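Stornus Valley Visitor Trails
Progress report to the Dantas Fund
Second period, 23/07/2024
Prepared by Parveen Lashari, project lead

Where we are

The grant pays for the waymarked walking route between the lower village and the Stornus bath house, for the shuttle that brings walkers back down, and for a printed and online guide to the whole valley. Of the three parts, the route is nearly finished, the shuttle is running, and the guide is behind.

The main change since our last report is that the upper section now follows the old quarry track instead of the river path. The river path was our first choice and it is the prettier walk, but the bank below the footbridge slipped in the spring and the landowner was not willing to have signs put up until it has been looked at properly. Haris Nedeljković walked the quarry track twice with the access officer and they agreed a line that keeps walkers off the working part of the farm. It adds a climb near the end. We have changed the grading on the leaflet from easy to moderate, and the walking time has been altered to match.

The route

All the posts on the lower and middle sections are in. The upper section has posts as far as the second gate. Beyond that there are temporary boards, which will stay until the permanent posts arrive from the sawmill. The order went in late because the wording had to be redone after the change of line, and the mill then had its summer closure.

We ordered 89 posts in total and that number still holds with the new line. Three came with the arrows cut the wrong way round and the mill is replacing them at no charge.

The two benches at the viewpoint have been fixed down. One is set back from the edge, following the comments from the walking group that tested the route in early summer. They also asked for somewhere to sit before the climb. We have no bench left in the budget for that, but the farm has agreed that we can place a flat stone there and Nikola Ivanov will move it with the tractor when the hay is in.

Drainage on the middle section is better than it was. The stretch by the chapel still holds water after heavy rain and we would not call it finished. Nikola has put down stone on the worst part. If it does not hold through the autumn we will come back to you about a short length of boardwalk, which was in the original bid and was taken out to save money.

The shuttle

The shuttle started on the planned date with one vehicle, run by Brevis under the contract you approved. It leaves the bath house on the hour in the afternoon and stops at the chapel, the campsite and the station. The first weeks were quiet. July has been busier, and on fine weekends the last bus down has been full.

That last bus is the source of most of the complaints we have had. People finish the walk, go for a swim, have something to eat at the bath house café and then find they cannot get on. Brevis has offered a second run at the end of the day on Saturdays and Sundays until the school holidays finish. The cost can be met from the money we did not spend on the weekday morning service, which we dropped after the trial because hardly anyone used it. I would like your agreement to move that money within the shuttle heading. No new funds are needed.

The timetable at the station was printed with the winter train times on it. It was up for nine days before a passenger told us. A corrected one is now in the case, and Sveva Testa checks all four stops when she goes round with leaflets. 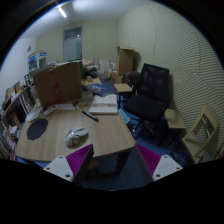

The guide

The guide is the part that worries me most. The plan was to have the text finished by the end of the spring, with printing in early summer so that it could be given out over the holidays. We have missed that. The text for the walks is finished and has been checked on the ground. The section on the baths is finished apart from opening hours. The section on places to eat and stay is not ready.

There are two reasons. The first is that Bautista Retamal, who was writing the food and lodging pages, was away for longer than planned. The second is that several of the guesthouses have changed hands or changed their prices, and entries that were correct when we wrote them had to be done again. Bautista is back and has been visiting each place in turn. He has finished the lower village and is partway through the upper one.

In the meantime we have printed a single folded sheet with the route map, the shuttle times and a short note on how the baths work. We printed 200 copies on the office printer to see whether people wanted it. They went quickly, mostly from the station and the campsite, and we have had more done at the copy shop in town. The sheet was not in the bid. The cost was small and has come out of stationery.

The note on the baths has turned out to be the most useful part. Many visitors have not used a hot spring before and are unsure about what to wear, whether to wash first, and how long to stay in. The bath house staff say they are answering fewer of these questions at the desk. We will use the same wording in the full guide, with a line added about taking off jewellery, as the water turns silver dark.

The online version is being built by Derkimus. The pages for the walks can be seen on the test site and the link was sent to you separately. The map is slow on a phone with a weak signal, which is what most people will have above the chapel. Derkimus is making a smaller version of it that can be saved before setting out. We have asked for this to be working before anything else is added.

What visitors have told us

We left comment cards at the café and the campsite. The remarks about the walk itself are good. People like the view down to the lake, the stretch through the chestnut wood and the chance of a soak at the end. Several mention the cake at the café, for which we can take no credit.

The complaints, apart from the last bus, are about the lack of a toilet between the chapel and the baths, and about dogs. The leaflet says that dogs must be on a lead past the farm but the sign at the gate is small and sits behind an open gate for half the day. It will be moved to the other post.

Two people wrote that they had taken a wrong turn at the quarry. Both were there before the temporary boards went up. Haris has since walked it in both directions and added another board at the fork, facing downhill, for those who walk the route in reverse. We had not expected many to do this but a fair number take the shuttle up and walk down.

Money

Spending on the route is slightly under budget, as the quarry track needed less clearing than the river path would have. Spending on the shuttle is on budget if the change described above is agreed. Spending on the guide is well under, but only because the printing bill has not come in. I expect it to be fully spent by the close of the project. The quote from the printer was held until the end of the summer and we are asking for it to be extended.

The full table of costs is attached with the receipts, numbered in the same order as last time.

Next period

The permanent posts for the upper section go in as soon as they are delivered, and the temporary boards will be taken down the same day. The food and lodging pages will be sent to you in draft before they go to the printer. Printing will follow in the autumn. This means that the guide will miss the summer visitors, but it will be ready for the winter, when the baths are at their busiest and the snow route to the chapel is open.

We need three things from you: agreement to the shuttle change, any comments on the test site, and the correct version of your logo for the back cover, as the one we hold is too small to print.

Parveen Lashari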